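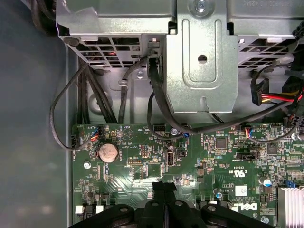
Ximena Zapata asked at the last bench night whether we should be working on whole machines at all, when a bare board on a tray would be far easier to reach. It was a fair point and it changed how the second half of the period was spent, so the report starts there.

Projects > Bench Arm > Progress report to the Figueroa small grants fund
Reading time: 4 minutes

12 September 2020

Summary of the period

The grant was for 1520 pounds, to build a small arm at the Dundton shared workshop that can help take apart old desktop computers for parts. We have spent 1000 of it. The arm is built, it moves under its own control, and it can be brought down into an open case without hitting the sides on most attempts. It does not yet remove anything without a person close by.

Whole machines or bare boards

We looked at both. Bare boards are easier, as Ximena said. The computers people bring us come as complete machines, though, and the slow part of the job is getting past the cables to the board. We have kept whole cases as the main task and use a bare board for setting up and for testing new code.

The Dell we are using at present is typical. The coin-cell battery sits in its holder on the open part of the board, but there is a steel drive cage overhead and thick black cables running down from it and across. The arm has to come in between those. Coming straight down over the battery works. Coming in from the cage side does not, and we have stopped trying it.

Work done

The base was bolted to the bench in January and has not shifted. The first set of joints had too much play in them and were replaced with a stiffer set from Jadano. This was the largest single cost. The gripper has two narrow fingers, which get down among the connectors better than the wide pair we started with. The wide pair is kept in the drawer for lifting panels.

The wrist camera is fitted and its cable now runs along the inside of the arm. It used to catch on the edge of the case.

The control software is the free Zesov package with our own settings. It crashed often in the early weeks. Most of that was traced to a poor power supply, and a better one has been fitted.

Results so far

We ran 58 attempts at placing the fingertips over the coin cell and stopping there, without gripping. In 18 of them the arm stopped short or drifted to one side by more than we allow. The misses were mostly in the evening sessions, and we think the overhead lights are to blame, as they shine off the metal cage and the battery. A cheap diffuser is on order.

Pulling power connectors has been tried by hand control only. The plugs are stiff and the arm flexes before they let go. On one machine the cable came away from its plug, so we now hold the board side down with a clamp before pulling.

Problems

Screws are beyond us for now. The arm can find a screw head but cannot turn it, and a driver attachment would go past the budget. We would like to drop this from the list of aims and put the time into cables and batteries. Please let us know if the fund objects.

Bench time is also tight. The arm shares its bench with the soldering group on two evenings, and packing it away costs us the calibration each time. The workshop has offered us the end bench by the window from next month, if we build our own guard rail.

Money remaining

There is 520 pounds left. We expect to spend it on the guard rail, a spare motor for the shoulder joint, the diffuser and a second set of fingers with rubber tips. Tools have been lent by members and are not charged to the grant.

Next period

Lift the coin cell out and place it in a tray, with a person at the stop button. Repeat the positioning test under the diffused light. Write up the wiring and the settings so that another workshop could copy them. The wiring notes are half finished and the parts list is up to date.

Receipts are in the shared folder, in date order, apart from the one for the motor brackets, which we have asked the shop to send again.

Contact the workshop | © 2020 Dundton Shared Workshop | Back to top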